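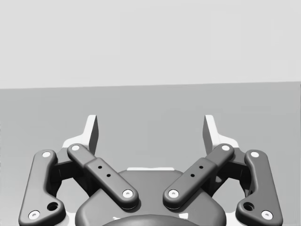
Open jaws, gray surface, pale gray beyond it.

15 April 2020

Sourdough, again. The Ivberg flour is finished and I have moved on to Hegde, which drinks water like a camel. Same recipe as December, dough noticeably stiffer. Lakshmi's advice was to hold the flour at 1,252 g and let the water go wherever it wants. The water wanted to go onto the floor.

Total dough after mixing: 2,552 g, starter and salt included. Split into 2 loaves, one for the Esus oven and one for the old deck oven that Annapurna still defends in writing.

Bulk rise took five hours. The book says four, but the author of the book has evidently never worked in a room with our heating. Did the folds on the half hour until I forgot one, then did two close together and hoped the dough wasn't keeping records.

Esus loaf: good ear, pale underneath. Bottom heat is weak at the back left, same as last time, same as the time before I started writing it down.

Deck oven loaf: darker, better crumb, slightly burned on one shoulder. Annapurna has been informed and is being gracious about it, which is hard to watch.

Starter (the Kedutier one) smelled of nail polish this morning. Fed it twice. If it still smells tomorrow I'll go to a smaller carryover and feed earlier.

To do: salt is nearly out. Find the other banneton. Whoever has been proofing pizza dough in the tall tub, please wash it with something stronger than optimism.

Next bake: same flour, 5 percent less water, baking stone moved up one slot.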